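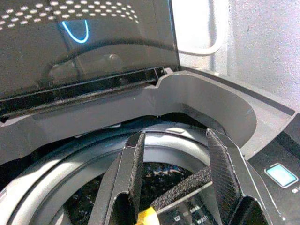 Réjean Zacharias schrieb mir, 300 Euro für ein Paar Greiferbacken seien viel Geld, solange die Beläge als Verschleißteil laufen. Da hat er recht, ich habe den Satz von Moltance trotzdem bestellt.

Geliefert wurde am 20. Februar 2020, mit Versand waren es 312 Euro. Ein Ersatzpaar Beläge kostet 39 Euro. Die Finger sind dunkelgrau und innen mit schwarzen, gewebeartigen Griffflächen belegt. Am Toplader arbeite ich über der offenen Trommel, der Deckel steht dabei hoch.

Die Montage ging schnell, die Anleitung gibt es nur auf Englisch. Socken und Handtücher hält der Greifer gut, bei Bettwäsche rutscht er öfter ab. Im Mai will ich die Backen von Undora dagegen testen.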